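Trying Out the Honer Teaching Kit: Project Report
Ayantu Gashaw and Meron Hailu
1 May 2021

For our spring project we reviewed the Honer kit from Branside, a software and training package that lets beginners teach a humanoid robot simple kitchen jobs. We picked fruit sorting for our first job (Meron wanted dishes, but we were both scared of breaking plates!).

Setup was the part we dreaded, and it went really well. The manual is 69 pages long and we only needed the first two chapters before the arm was moving. You guide the robot through a task, save the run, and the kit builds a practice set from it. We saved 410 runs in all.
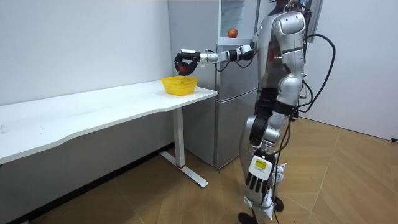 Out of 100 test tries at putting one piece of fruit in a basket, 69 ended with the fruit inside. We were thrilled with that for a first project. Most of the misses came from letting go too early, and a slower release setting helped a lot.

The grip menu is our favorite feature, with plain names and a slider for each finger. The weak spot is the log viewer, which froze whenever we opened more than 500 lines. Ayantu wrote a small script to split the files, and it is in the appendix.

We would gladly use the kit again. In July we plan to try two-handed jobs, starting with carrying the basket itself.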